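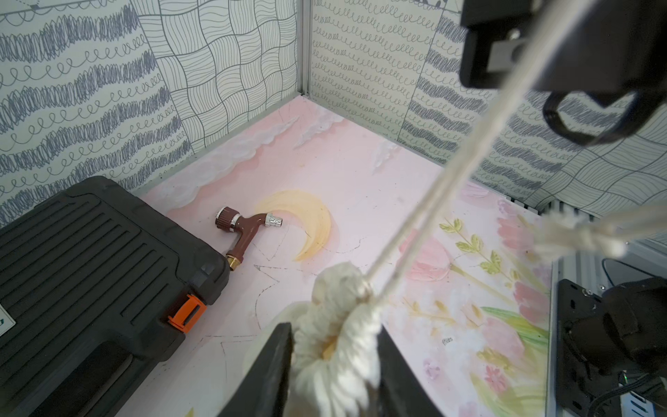
Claton Fiber Arts Center Opens Registration for Fall Rope and Knot Classes

CLATON – The Claton Fiber Arts Center will open registration Thursday for its fall season of rope, knotting and macramé classes. The season includes a new beginner course, two weekend workshops and a longer evening program for people who already know the basic knots.

All classes meet in the center's Jallier Street building, which reopened in August after work on the roof and the second-floor studio. The larger studio allows the center to offer 92 places this season across all sessions.

"We had a waiting list for every knotting class last year," said Getsemaní Ochoa, program director. "Most of the people on it were complete beginners. They wanted to make a plant hanger or a wall piece and didn't know which cord to buy. The new course starts there."

The beginner course, First Knots, runs for six weeks. Students start with the lark's head, square knot and half hitch, then move on to gathering knots, fringe and finishing. Each student completes a plant hanger and a small wall hanging. One full session is given to cotton cord: how twisted and braided cords behave, how to keep cut ends from unraveling, and how to comb out the strands when a soft fringe is wanted.

The evening program, Large Work, is taught by weaver and knotter Bañuelos and runs for ten weeks. Students plan and finish one piece of their own, such as a room divider, a hammock or a headboard panel. A sample piece or photos of earlier work are required to enroll.

The weekend workshops cover dyeing cotton rope with plant dyes and repairing older macramé. Students in the repair workshop should bring one damaged item no wider than a standard doorway.

Cord is included in the price of First Knots and both workshops. The center has bought 2,500 yards of undyed cotton for the season. Students in Large Work buy their own material and may order through the center at cost.

The center will also hold an open evening before classes begin. Visitors can see student work from past seasons, meet the teachers and try a few knots at the practice tables. Admission is free and no reservation is needed. Doors open at 6 p.m.

A limited number of reduced-fee places are available in every class. Applicants fill out a one-page form at the front desk, and no proof of income is requested. Residents of Trinddale pay the same rates as Claton residents.

Registration can be completed in person or by phone. Students under 16 are welcome in First Knots when accompanied by a registered adult. The building has step-free access from the parking lot, and an elevator serves the second floor.

About the Claton Fiber Arts Center

The Claton Fiber Arts Center is a nonprofit school offering classes in weaving, spinning, knotting and basketry. It has 745 members and keeps a lending library of 700 books and patterns, open to members and current students.

Media contact: Getsemaní Ochoa, Program Director, Claton Fiber Arts Center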